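About Ilell

We test claims made by things you buy for your kitchen and your cleaning cupboard. That covers descalers, fridge deodorisers, stain sprays, food savers, "antibacterial" chopping boards and the many products that say they will make something last twice as long. We began because we didn't believe the labels, and we still mostly don't.

Ilell was set up by Meinir James and Dilwyn Prydderch. Meinir had spent years in trading standards, reading complaints from people who had bought something that did nothing at all. Dilwyn taught chemistry and had a habit of writing to manufacturers. The first thing they tested together was a bag of beads sold to keep salad fresh. They bought two lettuces and put them in two boxes, one with beads and one without. After nine days both lettuces looked the same, and Dilwyn ate the one without.

One lettuce proves very little, of course. We say so ourselves before someone writes in to say it. The salad bead test has been done again since, with 100 lettuces, and the result is on our tests page with all the numbers, including the ones that spoil the story a bit.

What we do

Most of our work comes from readers. You send us a claim, we read it slowly, and we try to work out what it would mean if it were true. Quite often it wouldn't mean anything. "Helps to support freshness" can't be tested, and we suspect that is why it was written. If a claim does say something definite, we buy the product from an ordinary shop, pay full price and keep the receipt.

We then decide what result would change our minds, and we write it down before we start. Eirlys Rosser keeps those notes. She won't let anyone alter them afterwards, and that includes Dilwyn, who has tried.

Since we opened we have looked into 313 claims. We could not back up most of them. A fair number were partly true, usually in conditions no household has. A few held up well, and we were as surprised as anyone. A cheap limescale powder did just what the packet said, five times running. We published that too, though it brought us far less post than the failures do.

Who pays for it

You should ask this of anybody who gives you advice, so we'll go into some detail.

We take no money, samples, lunches or adverts from any firm whose products we might test. Our income is from subscriptions and from two evening courses a year. We also do paid work for councils, who now and then want a second opinion on something they are being sold. We list each of those jobs with the fee beside it.

The one outside grant we have had was for 1,000 pounds, in our first January, and went on scales and a second-hand fridge. The scales were good. The fridge was returned.

We were once offered free use of a "trusted by Ilell" badge, designed and printed for us by a supplier. We don't give out badges and don't plan to. If you see our name on a packet, please tell us.

The people

Meinir James edits everything and answers the difficult letters.

Dilwyn Prydderch designs the tests. He is slower than we would like and usually right to be.

Eirlys Rosser looks after records, receipts and the notes mentioned above.

Mali Lewis runs the evening courses, which teach people how to read a label and how to set up a fair comparison at home. She also writes the newsletter, sent to 1,000 readers.

Ettore Bassi checks our sums. He works for himself and is paid the same whether he agrees with us or not – so far he has sent back more than we'd care to admit. 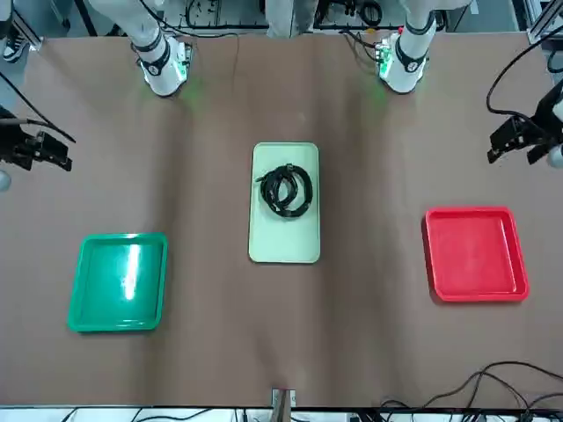

What we don't claim

We are a small outfit and we can't test everything. We don't do medicines, baby products or anything electrical, as these need proper laboratories and legal powers we haven't got. We don't hand out stars or marks out of ten. A score would look more exact than our work is.

We also get things wrong. Our first report on oven cleaners compared products that had been left on for different lengths of time, and a reader spotted it within a day. The old report is still on the site with the mistake marked in it, next to the new one. Corrections go at the top of the page in the same size type as the rest.

Some makers have told us that our tests are unfair because customers are "happy with the product". They may well be. People are often happy with things they have paid for, and it is a separate question.

Getting in touch

Write to us through the contact form with the product name, the exact wording of the claim and where you saw it. A photo of the label helps. We read everything but can't test everything, and we don't reply to press releases.

Page last checked by Eirlys Rosser, 24 Apr 2023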